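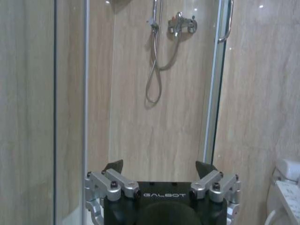
The shower enclosure and its beige panels, Haberkorn open day.

There are people who spend a free day in May at the seaside. I took two trains and a replacement bus to Tremthorpe to look at bathrooms, and I would like it noted that the bus was full.

Haberkorn opens its works to the public once a year. The rest of the time it makes wall panels, doors and extractor fans behind a long hedge on the Flaslow road, and you would never guess, unless you happened to be behind one of its lorries. Entry is free. Parking costs 5 pounds, which I suspect is where the money is.

The tour starts in the panel hall. I had assumed that a stone-effect panel began life as a photograph of a stone, and so it does, but the photograph then goes through a long process of being made less interesting. Our guide explained that customers say they want natural stone and then complain about the dark bit in the corner. So the dark bit goes. So does anything resembling a fossil, a face or a county. By the end you have a calm beige with streaks in it, and it sells better than everything else put together. A man in our group asked whether they did it in green. They did, once. The guide said this in the tone people use for a relative who went abroad.

From there you walk through to the press, where we were told to stand behind the yellow line and did, apart from the man who liked green. The press comes down with a sort of sigh and stays down for 9 minutes. I can report that this is a long time to watch something not move. Several children sat on the floor. When the thing finally lifted there was a small round of applause, I think from relief.

Lunch was in the works canteen, open to visitors on the day and serving a cheese pie that had also been under a press. Good tea, though, and plenty of it. On the wall was a framed certificate from 20 years ago for quietest fan in its class, and it did make me wonder what the others in the class had sounded like.

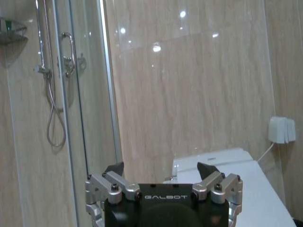

Another one from the bathroom.

After lunch came the fan room, the reason I had come. My own bathroom has a Dridon fan, put in by whoever owned the house before me, and it has two settings: off, and light aircraft. I had hoped to be sold something. Instead I was given a talk on ducting - a good talk, with a cutaway model - whose message was that my fan is probably fine and whoever fitted it used too much flexible hose and let it sag in the loft. Water collects in the sag. The fan then tries to blow air through a puddle, and shouts.

They let you hold a sheet of tissue to the grille of a working fan to see if it sticks. It stuck. Then they shut the window and sealed up the door of the little test booth, and the tissue slid off on to the floor, to general murmuring.

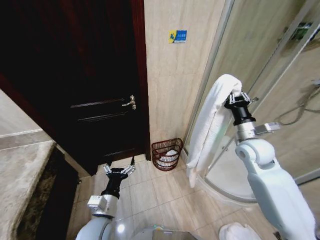
Air that goes out has to come in from somewhere, and in most houses it comes in under the door. This was the part I wrote down. People fit a lovely new floor, the gap disappears, and the fan spends the rest of its life pulling at nothing. So I now look at the bottoms of doors before I look at anything else. A dark, heavy-looking one with a brass-coloured lever handle would once have had me admiring the handle; these days I go straight down to the tiles to find the thin gap along the threshold, and nod. It has not made me better company in other people's houses.

The shop by the exit sells seconds. I bought a panel offcut for 2 pounds, with a dark bit in the corner, and carried it back on the bus, where it took up a seat and drew some looks. It is leaning against the wall in the hall until I think of a use for it. The loft is next, once I find the torch.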